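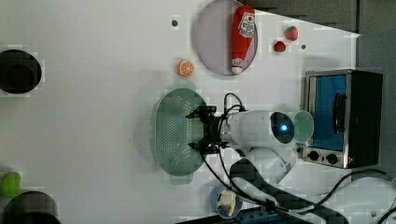
Budgeting for a second tabletop arm: what am I forgetting?

Posted Tuesday in Equipment & Purchasing

Hi all! I help run a small manipulation lab at a teaching college and we've got one arm on a white table that does kitchen pick and place all day long (toy food, a colander, bowls, a toaster oven, the usual). It's booked solid. I've finally been told I can put in a request for a second station and I have until the end of August to hand over one number that I then have to live with.

The arm quote from Flisley is easy, I have it right here. What scares me is everything else. Last time I budgeted the arm and the gripper and figured the rest was pocket change, and then I spent the whole fall begging for money for cables and brackets. So what do you all put on the list besides the arm? And do I need to buy the same gripper again or can I save some there? The cheaper one I'm eyeing is the Prutirine, if anybody has used it.

Also, can two arms share one table? Mine has a toaster oven on it that eats up a lot of the right side and I'm already short on space.

3 answers

Answer 1 (accepted)

I did this two years ago and still have the spreadsheet, so I looked. Our extras came to 1,902 dollars on top of the arm and gripper, and that was with a table we already owned. The big chunks were the mounting plate and having the holes drilled, a decent power strip with an emergency stop wired in, spare gripper fingers, and cables. Buy longer cables than you think! Ours ran down past the base and right across the work area and I was forever moving bowls out from under them. A bag of clips and some sleeve would have fixed it on day one and I didn't order any until spring.

On the gripper, get the same one. I know, I know, it hurts. But if both stations match you only stock one set of fingers and one kind of bracket, and anything you teach on one arm has a fair shot at running on the other. We went with a cheaper one for station two and I ended up redoing every grasp on the round stuff. Strawberries were awful.

Put shipping on its own line too. Kurnstead billed us for it separately and I had to go back and ask for more.

Answer 2

Don't share the table. Get a second one. We tried two arms on one and somebody was always waiting on somebody.

Answer 3

Depends what you're doing with it, but I'd add props to the list. It sounds silly next to an arm, and it's maybe a small line, but you want doubles of everything from the same store at the same time. We bought 4 of each plate and cup for our setup because the shop (Cairns, near us) kept changing the colors and then our old recordings didn't match the new table. Toy food walks off, too.

And the toaster oven, if you need a second one, measure how far the door swings before you drill anything. I mounted my base first. Had to move it.

I can't help on the Prutirine, never touched one. Is your current gripper still under warranty? Might be worth asking for a bundle price on fingers for both.

Comment from the original poster

Thank you!! Adding shipping, doubles on the props and a whole separate table. No idea about the warranty, I'll dig out the paperwork. Did you drill the plate holes yourselves or send the table out?

Reply

Sent it out. We'd drilled the first one ourselves and had two holes we never used.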